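Plemitska Presser Foot Set: A Review After One Long Winter of Zippers

I sew on a Farkas, a heavy green machine from before I was born, and for years I put zippers in with the single foot that came in its drawer. It worked if you held your breath. You'd get halfway down the tape, the foot would climb up onto the coil, and the needle would wander off and leave a little smile in a seam that was meant to be straight. I thought this was simply what zippers were like!

Then the toe of the old foot snapped in April and I had to buy something. The shop had the Plemitska set for low-shank machines, nine feet in a tin with a sliding lid, and I bought it mostly because I needed to finish a cushion cover that evening. It's been on the machine ever since, and I like it enough that I've been boring people with it.

The zipper foot first, as it's the one I bought the set for. It clips on to the left or the right of the needle with a firm click, and the underside has a shallow step cut into it so the foot sits level even with one side riding on the tape. You can get very near the coil. On the Farkas, which only does a straight stitch with a fixed needle, that matters a lot (if your machine lets you move the needle over, you may be less excited than I am). I did a test row on scrap denim the first night and then did four more, purely for the fun of seeing them come out parallel.

The invisible zipper foot is metal too, with two grooves that roll the coil upright as it goes through. I'd only ever used a plastic one, and the plastic one flexed. With this one I put a 22-inch zipper into the back of a lined wool skirt and got both sides to meet at the waistband on the first go. That has never happened to me before. Press the coil flat with a barely warm iron first, whatever foot you use, and baste the second side by hand if your fabric is at all springy.

The walking foot is the bulky one, and it takes up most of the tin. It's noisy. It sounds like a small animal eating crackers. But it gets two layers of checked fabric through the machine with the lines still on top of each other, and I've thrown away a lot of plaid over the years for want of that. For checks I still pin every line, then lengthen the stitch a touch and take it slowly around corners.

I wasn't so taken with the rolled hem foot. The scroll is on the narrow side, and cotton lawn goes through happily while anything thicker bunches up at the mouth. You can coax it along by starting on a scrap of tissue paper, but I went back to pressing my hems and doing them the long way. The quarter-inch foot is good and plain, with a guide on the right that doesn't bend. The button foot has a rubber sleeve that fell off in the first week. I found it in the pincushion.

On price: the set was 219 where I live, and it's a real chunk of money for a tin of small metal parts. I put it off for a long time by telling myself I could buy just one foot. You can, and if zippers are all you care about, the Plemitska zipper foot on its own will make you very happy. I'd get the walking foot next. I'd skip the hemmer.

I did borrow the Clesgate set from the sewing room at our library to compare. The Clesgate feet are lighter and the finish is prettier, and the quilting guide is better than the Plemitska one by a good way. But the zipper foot has a flat underside, so it tips on anything with a chunky coil, and the adapter wobbled on my shank however hard I turned the screw. On a newer machine it might be a different story.

A few things I've learned about putting in zippers with this set, for anyone coming from an old drawer foot like mine. Buy the zipper longer than the opening so the slider can sit out of your way while you stitch. Sew both sides in the same direction, top to bottom, or the whole thing twists. Topstitch from the right side with a slightly longer stitch, and use a fresh needle if you're going through several layers of canvas. For long flat pouches, I now stitch the zipper in before I cut the bottom edge to size, then square it all up at the end with a ruler. Saves so much fiddling!

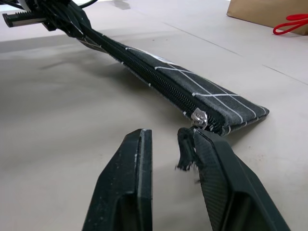

Mahmoud Filali wrote in to disagree about the topstitching: he does his before the lining goes anywhere near the zipper, with the tape glued down by a washable stick, and he finds the Plemitska foot drags a little on the glue unless you let it dry overnight. He also reckons the hemmer is fine once you cut the corner of the fabric at a slant before feeding it in. I tried the slant and he's right, it does go in much better, though I still get a bunched inch where the side seam crosses.

Two grumbles to finish. The tin has no labels and no dividers, so the feet slide around in a heap, and the straight-stitch foot looks very much like the quarter-inch one in poor light. I've painted a dot of nail polish on each. And the instruction sheet is printed so small that I ended up reading it under the machine lamp with a magnifier. It also calls the walking foot the "Trultotier" on one side and the "even feed" on the other, and it took me a whole cup of tea to work out that they were the same part.

The screw on the adapter does loosen after a few hours of heavy sewing. Give it a quarter turn with a proper screwdriver when you change your bobbin, and keep the spare screw somewhere other than the tin.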